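Chapter 7
The Part That Wasn't There: Grip Loss in Two-Arm Cells

What you will learn in this chapter
How a gripper can report a good hold on nothing at all
Why a small slip in one arm can turn into a collision between two
How to read a fault log backward from the stop
How to write a recovery step that doesn't make things worse

Words to know
grip loss, slip, false hold, handoff, shared zone, protective stop, recovery move

In January, a two-arm cell at the Lavden training shop was running a job that every student there had already watched many times. The left arm picked up a small plastic part, carried it to the middle of the table, and passed it to the right arm. The program had been tested and the speeds were modest. Then, on one pass, the left arm arrived at the middle with its fingers shut on air. The part was back on the table where it had slid out. The left controller said HOLD OK. The right arm trusted that message, moved in to take the part, closed past the point where the part should have stopped it, and pushed its fingertips into the fingers of its partner.

The cell stopped itself. The damage was one bent fingertip and one very long afternoon, and it gave us what I think is the best teaching fault in this whole book! Every piece of it is something you can find, measure, and fix with tools you already have from Chapters 4 through 6.

We'll start where the trouble started, at the fingers. A grip is a bargain between how hard you squeeze and how well the two surfaces hang on to each other. Squeeze force you can set with a number. Friction you have to earn, and it changes while you aren't looking. A molded plastic part with rounded edges leaves less flat face for the finger to press on than its overall size suggests. Smudges on the face change things again, and so does fine dust on the table, because dust on the table ends up on the parts and then on the fingers. A toothed finger edge helps a great deal, as long as the teeth meet the part squarely and haven't filled up with dirt.
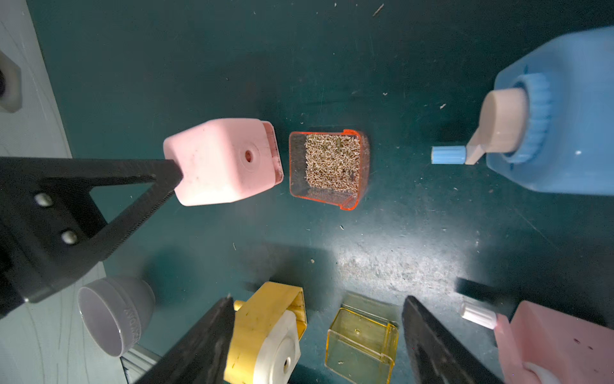

7.1 What the log said

When the Lavden crew pulled the log, they did what most of us do the first time and read it from the top. Line after line of normal picks went by. I'd like you to build the opposite habit. Put your finger on the stop and read upward.

Set out in reverse, the Lavden log goes like this:

PROTECTIVE STOP, right arm, force limit passed
Right gripper closing, no contact at expected width
Right arm enters shared zone
Left arm reports HOLD OK
Left gripper width changes during carry
Left gripper closed, contact found

Look at the fifth line. The fingers were closing further in the middle of a carry, when nothing should have been changing at all. The slip was written down in plain sight, well before the arms touched. The program just never asked about it. It checked for a hold once, at the moment of the pick, and then repeated that old answer to anyone who wanted to know.

This is a false hold, and it is wonderfully common. A status that was true when it was stored gets used later as though it were fresh.

7.2 Making it happen again

A fault you can repeat is a fault you can fix. The crew ran 100 carries at the original speed with the fingers as they were and counted the slips. They got 34. Most were tiny, a shift that left the part crooked but still held, which explains how the job had looked healthy for so long. They cleaned the fingers and the parts, changed nothing else, and ran the same set again. The count fell to 10.

I love this result, and it should also bother you a little. Cleaning removed most of the slips and left the false hold exactly as dangerous as before. Any one of the remaining slips could still have sent the right arm in after a missing part.

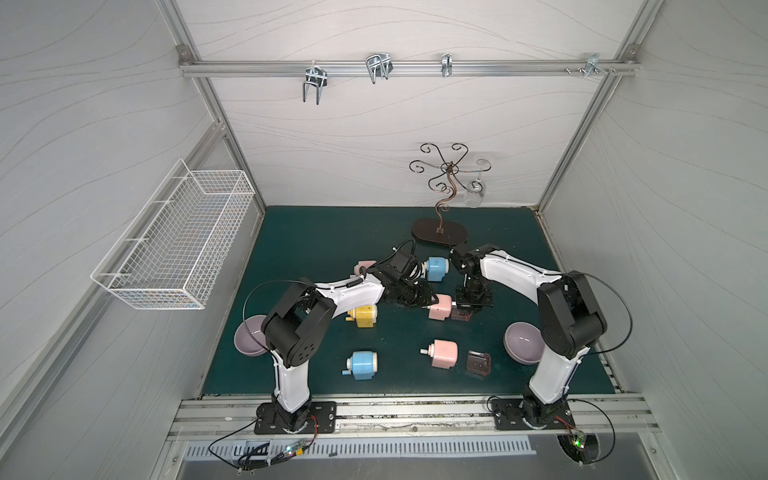
The shared zone is the space that both arms are allowed to enter, and it deserves your closest attention in any two-arm layout. Draw it first, before you write a single move. With both arms reaching in from the front of the table and the grippers nearly meeting above the middle, a finger that travels a little too far has nothing left to hit but the other gripper. Parts lying underneath add a second worry, for a dropped one may land on something the next pick depends on, or come to rest on its side with its crank pointing somewhere new.

The Lavden rule, which you'll program yourself in Lab 7B, is short. Before the second arm may enter the shared zone, the first arm must measure its finger width again and compare it with the width at the pick. If the two don't match, both arms hold still and call for a person. The second arm's approach is also cut to 80 percent of its old speed, though please notice that the slower speed is a backup. The fresh measurement does the real work.

Before you go on

Find a log from one of your own Chapter 6 exercises. Read it upward from the last line and mark every status message. Next to each one, write down when the value was last measured. Bring the marked page with you to Section 7.3, where we take up the recovery move and the trouble it can cause when a gripper opens at the wrong moment.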